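Olatunji Shop Supply
Home > Work Surfaces > Tabletops > Trurotwood Plank Top

Trurotwood Plank Pattern Tabletop, Rectangular, Warm Orange-Brown

$138 each
In stock at Drenow. Ships flat.
2,911 sold

Qty: 1
Add to cart
Add to list
Check pickup

Rectangular wood top for benches, hobby tables, small-item sorting, packing, photo corners. Top only. No legs, no frame, no hardware except the screw bag. If you need legs see Jumis Leg Set further down.

Please read the size notes before ordering. Most of our returns on this one are people who measured the old top and forgot the rails.

What it is

Wood top with a plank pattern across it. Seams are thin and run the same way as the grain. Knots are small and on the dark side. They vary. Yours will not match the one in the photo or the one you bought last January, and we can't pick through the stack for you. If you want two tops to go side by side, order them together and say so in the notes box. We'll pull them from the same bundle if there is one.

Color is on the warm side. Orange-brown. A few buyers expected more of a gray oak look, so: it is not gray, it's not oak colored, look at the photo. Screens vary. Swatch is free, one per customer, takes about a week to reach you.

Surface is smooth enough to write on with a single sheet of paper. Seams won't catch a pen if you press normally. Very small parts (watch screws, beads) can sit in a seam, use a tray.

Good for

Small electronics, earbuds, cases, cables, phone accessories
Gift wrap and parcel prep
Sewing patterns, cutting mat goes on top
Model kits
Plain old desk

Not good for

Outdoors. Any outdoors, covered patio included
Next to a sink
Hot pans or a soldering iron with no mat under it
Clamps with bare metal jaws, they leave dents. Put scrap under

A lot of you buy this for handling light-colored stuff, and it does work well for that. White plastic shows up nicely against the orange-brown. You find the dropped earbud. On a white bench you don't. Dark stuff is fine too but the knots can fool your eye for a second.

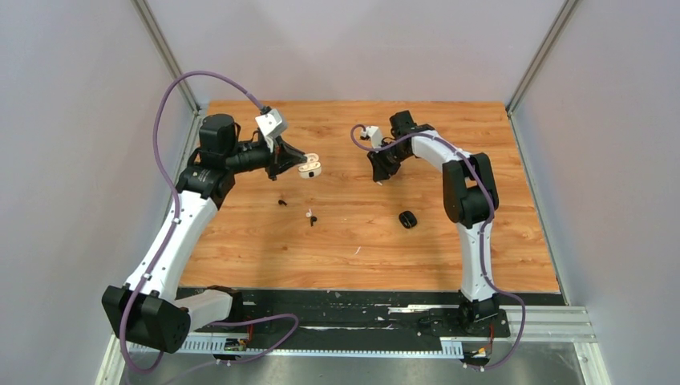 Trurotwood plank top with black front strip. Small white earbud case held open over it, cream interior.

Front strip

Black front strip is seperate, sold by the length, part of the Jumis edge range. Not included in the $138. It goes on with the same screws. You can leave it off, the wood edge underneath is finished the same as the other sides. People who lean on the edge all day tend to want it. It takes the scuffs and you swap it out when you're tired of looking at it. Swapping is a ten minute job with a hand driver.

Strip comes in black only. We get asked for brown. No brown.

Fitting

Lay the top face down on a blanket. Line up the frame. Mark the holes with a pencil, then drill pilots, shallow. Tape on the drill bit so you don't come through the face. We've seen it happen and it isn't covered.

Screws go in by hand for the last few turns. Washer side against the frame. Leave a little play on the long sides, wood moves between seasons and a top that's cranked down tight will cup.

If you're going into a corner with side rails or posts, dry fit first. Rails eat into the width more than you think. Measure between the rails at the front AND at the back. Old frames are often out of square.

Spares: the screw bag has 4 extra in it. After that it's any hardware store, tell them wood screws, and bring one along.

Care

Dry cloth most days. Damp cloth when it's sticky, then dry it off. No bleach, no scouring pads, no furniture polish with silicone in it (it makes everything slide and tape won't stick after).

Pen marks: a pencil eraser first, then rubbing alcohol on a rag, light pressure, test on the underside.

Light scratches with the grain mostly disappear on their own after a few wipes. Scratches across the grain stay. A wax stick in the closest brown helps some. We sell them, item is under Finishing.

Sun will fade it. Don't leave a box sitting in one spot by a window all summer unless you like a box-shaped patch.

Questions we get

Can I cut it down? Yes. Fine tooth blade, face up with a hand saw, face down with a circular saw. Seal the cut edge the same day. Cut tops can't be returned.

Does it come in white? No. There is a plain white top in the Jumis range, different price, look under Work Surfaces.

Is the plank pattern on both sides? Face only. Underside is plain.

Does it smell? A bit, first couple days. Open a window.

Does it wobble? The top doesn't. Check your legs.

Will it take a monitor arm? Grommet type yes, if you drill clean. Clamp type yes with a pad under the jaw.

How do I keep small cases from sliding? Thin rubber mat or a square of shelf liner. Cheap, works.

Shipping and pickup

Drenow warehouse holds roughly 3,000 of these across all sizes so we rarely run out. When we do the button says Waitlist and not Add to Cart.

Goes by ground freight, flat, corner guards on. Check the corners before you sign. If one's crushed, write "corner damage" on the slip and take a photo with the box still in it, then email us. Same day if you can, the carrier gets fussy after that.

Pickup is at the side door, ring the bell. Bring a blanket and straps, we dont lend straps anymore. It will not fit in a small hatchback with the seat up.

Returns

30 days, uncut, undrilled, in the original box. You pay return freight unless we messed up. Swatches don't need to come back.

Sizes

Dropdown at the top of the page. Sizes listed are the full outside measure of the top, no strip. Add the strip depth to the front if you're buying one. Price shown is for the standard size, the long size is more and the price changes when you pick it.

Custom sizes: email only, no phone orders. Send length, width, and which way you want the grain to run. If you don't say, grain goes the long way.

Goes with

Jumis Leg Set, fixed height
Jumis Edge Strip, black
Jumis Side Rail, metal, sold single
Trurotwood Wax Stick, brown
Bench mat, thin rubber

Leg set and top in the same order ship together but in two boxes. They sometimes land a day apart. Give it the extra day before emailing us.

Olatunji Shop Supply, Drenow
Questions about this item: use the form, include your order number
Back to Tabletops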